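Preparing a Small Workshop for IP-Based Audio and Video Work

Guidance for members using the Punstead benches
Issued 04/10/2026 by the Stota Media Workshop

Members who build or repair equipment for networked audio and video are asked to read these notes before booking a bench. They apply to portable racks, small studio installations and temporary setups for local events.

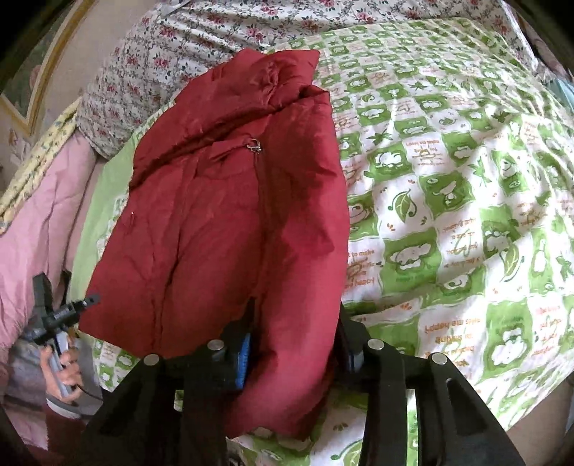 Most faults reported at the benches concern cabling, power or labeling. The equipment itself is seldom the cause. An hour of preparation will usually save an evening of searching.

Cables

Label both ends of every cable before it goes into the rack. Use printed wrap labels and cover them with clear sleeve. Handwritten tape loses its adhesive in a warm cabinet and leaves a residue on the jacket of the cable.

Keep network cables apart from power cables wherever the rack allows it. Where the two must cross, they should cross at a right angle. Fasten bundles with hook-and-loop ties, pulled only tight enough to hold. Nylon zip ties are not permitted on fiber.

Leave a service loop of 300 mm behind each unit, so that it can be drawn forward without being unplugged.

Fiber connectors

Clean each connector before every insertion, including connectors fresh from the bag. A dry cleaning pen is sufficient in most cases. Replace the dust cap as soon as a connector is removed, and keep spare caps in a closed tin. Do not look into the end of a fiber, whether or not the link is believed to be switched off.

Power and heat

Switches and converters should be started one after another, with the network switch first. Allow it to finish starting up before the other units are powered. Leave one blank rack space above any unit with a fan — two if the rack is to be closed during use.

Dust filters should be removed and vacuumed every 1000 hours of operation. Filters that have been washed must dry completely before they are refitted.

Addresses and records

Write down the address of every device on a single sheet and tape the sheet inside the rack door. A copy should be kept elsewhere. Members who change an address are expected to correct both copies the same day. The practice was introduced by Leopold Kälin when the Rüegg benches were rewired, and it has been kept ever since.

Save the configuration of the network switch after each change, with the date in the file name. Old files may be deleted once four newer versions exist.

Transport

Remove heavy units from the rack if it is to travel more than a short distance. Pack small converters in closed-cell foam. Connectors should be capped and coiled cables laid flat, never hung by the plug.

Bench bookings

The Vustex cable tester is kept in the second drawer and must be signed out. Its battery should be charged before it is returned. The long bench will be unavailable for part of September while the outlets are replaced — bookings already made for that period will be moved to the Rüegg benches.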